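3.2 Sorting and folding of mixed household textiles

Elspeth Baxter and Ayane Ikeda, Drirovside workshop module, second report

The first report covered the collection of the items. This section deals with how they were sorted, how the folding surface was chosen and what went wrong with the first set of storage labels.

The full collection weighed 948 g less than the estimate we gave in the plan, mainly through the removal of two bath towels that were too stiff to fold to the standard size. The remaining items were split into flat goods (tea towels, napkins, pillowcases) and shaped goods (bags, children's clothing, hats). Flat goods were folded in thirds along the long side and then in half. Shaped goods had no common method, and each was laid out before a fold was decided.

Folded size was limited by the shelf, which has a clear depth of 568 mm. Two stacks fit front to back with a gap for the hand. Mio Sekiguchi suggested a single deep stack, but this was rejected after the lower items could not be taken out without disturbing those on top.

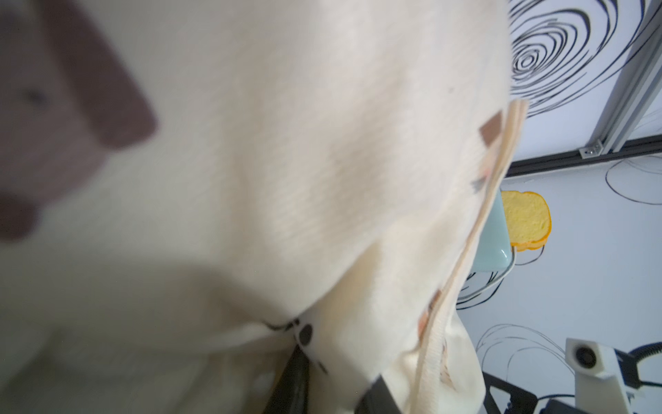 Printed knits needed a separate rule. In the plan, the hem was to be used as the guide line for every fold, as it is normally the straightest part of an item. With woven cotton this worked. With soft knits the edge tends to curve as soon as the cloth is lifted, and the cream piece with the small brown print is a fair case: the ribbed hem, slightly darker than the rest, bends along its length when the fabric is held at a slant. A print with small marks on the hem itself can still be used to check alignment if the marks are matched by eye after the cloth has been laid down. We therefore changed the instruction for knits from "align hem, then fold" to "lay down, smooth outwards, match print, then fold".

The surface also had an effect. A white tabletop with looping black lines gives good contrast against pale fabric, and the outline of a cream item is easy to follow on it. It is less suitable for dark or striped goods, where the lines compete with the edge. For those we used a plain grey sheet borrowed from Silvan Marti.

Labels were printed on Plundent card and tied on with cotton thread. The first set was tied through the hem, which pulled the knits out of shape. The second set was tied around the whole folded item and has been kept.

Open points for the next report are the treatment of hats, the order of stacks on the lower shelf and whether the knits should be rolled instead of folded. Ayane Ikeda will test rolling in May on the shaped goods only.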